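Delbridge Bedside Medicine Box
Set-up Guide
Section 4: Loading and Arranging the Box
Revision 17/09/2020

4.1 Before you start

This section covers the first loading of the box and the routine for re-sorting it. Assembly of the lid and handle is in Section 3. Labels and refill cards are in Section 5.

You will need:
The box, with lid and handle fitted
The medicines to be stored, in their original packaging
A dry, lint-free cloth
The contents card (part no. 1799)
A pen with permanent ink

CAUTION: The latch is not child-resistant. Where children live in or visit the home, keep the box in a locked cabinet and bring it to the bedside only when it is needed.

CAUTION: Do not store medicines that require refrigeration in this box.

4.2 Choosing a position

1. Select a flat, stable surface such as a bedside table. The surface must be deep enough to take the full base of the box.

2. Place the box toward the back of the surface. Leave room behind it for the lid to stand upright when open. If the table is against a wall, open the lid once before loading and check that it does not bind.

3. Turn the box so that the latch faces the user.

4. Keep the box at least 50 cm from radiators, heated blankets and lamps with exposed bulbs.

NOTE: Clear plastic does not block light. If the table receives direct sun, choose another position or ask the pharmacist which items must be kept dark.

4.3 Loading

1. Wipe the inside of the box with the dry cloth. Do not use alcohol wipes — they can cloud the plastic.

2. Release the latch and swing the lid back until it stands without support.

3. Check the expiration date on every item. Set aside anything expired for return to a pharmacy.

4. Load bottles first. Large bottles may be laid on their sides if the caps are fully tightened. Smaller pill bottles go at the back.

5. Add packets and blister strips along one side. Stand packets on edge where the height allows.

6. Steady yourself with one hand on the table and place items with the other. Do not lean on the rim of the box or on the open lid.
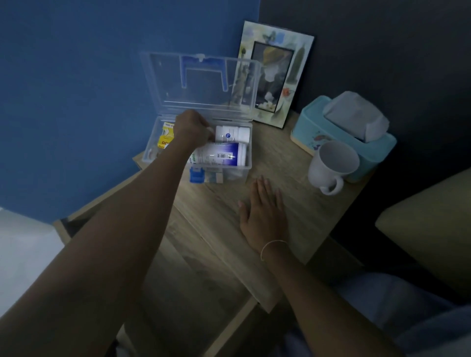
Éabha Lenihan: I load mine the other way, strips before bottles, and then I can't get at the strips at all without tipping everything out. Bottles first is right. I would add that the packet you use every night should go on the side nearest your pillow, whatever the size chart says.

The arrangement in that comment is acceptable. The size chart in Appendix B gives a starting layout only, and items in nightly use may be moved to the side nearest the bed. Record the change on the contents card.

7. Leave enough free space to lift out any one item without disturbing the rest. If this is not possible, the box is overfilled. Move reserve stock to a second box.

8. Complete the contents card. Enter the name, strength and expiration date of each item. Keep the card with the box.

9. Lower the lid and press at the latch until it clicks. Do not force the lid. If it will not close, open it and look for a packet standing above the rim.

CAUTION: Do not remove tablets from labeled packaging to save space. Loose tablets cannot be identified reliably.

4.4 Carrying

1. Confirm that the latch is fully engaged.

2. Lift by the handle and keep the box level. Bottles lying on their sides will roll if the box is tilted.

3. Do not carry the box with more than 9 lb of contents.

4.5 Re-sorting

Re-sort the box once a month, and whenever a prescription changes.

1. Empty the box onto a clear surface. Keep all items within reach and in view until the job is finished.

2. Compare each item with the contents card.

3. Set aside expired items and items no longer prescribed.

4. Wash the empty box by hand in lukewarm water with mild soap. Dry fully before reloading.

5. Reload as in 4.3 and start a new card if the old one is full.

NOTE: Cards printed before October use the older column order, with the date first. They may still be used. Do not mix the two versions in one box.

Replacement latches are supplied in pairs under part no. 78. For fitting, see 6.2.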